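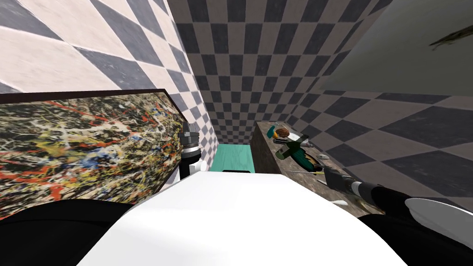
Ukano reports results for simulation-trained robot arms in cluttered rooms

Method varies walls, surfaces and pictures between practice runs; failed grasps fall by around a third in company tests

MEDANHOLM, December – Ukano, a developer of control software for two-armed robots, today released results from a study on training robots in simulated rooms. The study was carried out with Cellbridge, which supplied the computing service, and with the Kazmi test laboratory in Medanholm.

The work deals with a common problem in robot learning. A robot that has practiced in one room often does worse in another, even when the task is the same. A new wall pattern, a different counter surface or a painting hung close to the arm can be enough to make it reach for the wrong spot.

Ukano's method changes the look of the simulated room from one practice run to the next while the task stays fixed. Diamond tiles may cover the side walls in one run, with a tighter checkerboard on the wall at the end and a large drip-and-splatter painting beside the left gripper. The counter to the right of the robot has a brown mottled surface, and the robot reaches toward small items resting on it. The robot's own white torso takes up much of the lower part of its view, and the software has to learn to work around that as well.

How the study was done

The team built 17 base rooms. Each was then produced in 500 versions with different wall patterns, surface materials, lighting and wall art. The shape of the room and the position of the counter were kept the same within each set of versions, so that any change in results could be traced to appearance alone.

The robot was given one task, to pick up a named item from a counter and set it down on a second surface. The control software received camera views and joint positions. It was not told which version of a room it was in.

Three training plans were compared. The first used a single version of each room. The second used all versions in random order. The third, which Ukano calls staged variation, began with plain rooms and brought in stronger patterns only after the robot had reached a set success rate in the easier ones.

Results

Staged variation gave the best results of the three. In simulated rooms held back from training, it cut failed grasps by around a third compared with the single-version plan. Random order also helped, but training took longer to settle and the results differed more from one run to the next.

The largest gains came in rooms with repeating high-contrast patterns close to the counter. In these rooms, software trained on the single-version plan often misjudged the distance to thin items lying flat. Round items caused fewer errors under all three plans.

Wall art had a smaller effect than the team had expected. Changing the counter surface mattered more, in particular when the color of the surface was close to the color of the item to be picked up.

Limits of the study

All of the results in this release come from simulation. Tests on physical robots are being prepared at Kazmi and are not part of the present study. The task was limited to rigid items. Cloth, bags and containers of liquid were left out.

The study also did not vary the robot. The same two-armed model was used throughout, and the company does not yet know how well the method carries over to arms of a different length or to other grippers.

Next steps

Ukano plans to repeat the comparison on physical robots in a test kitchen with replaceable wall and counter panels. The panels will be printed with a selection of the patterns used in the simulated rooms. Cellbridge will continue to provide computing time for the project.

The room files, the pattern library and a written account of the method will be made available to research groups on request. Software used to control Ukano's commercial products is not included.

About Ukano

Ukano develops control software for two-armed robots used in light handling work. The company is based in Medanholm.

Media inquiries: Ukano press office, Medanholm. Further images and a summary of the test results are available from the press office.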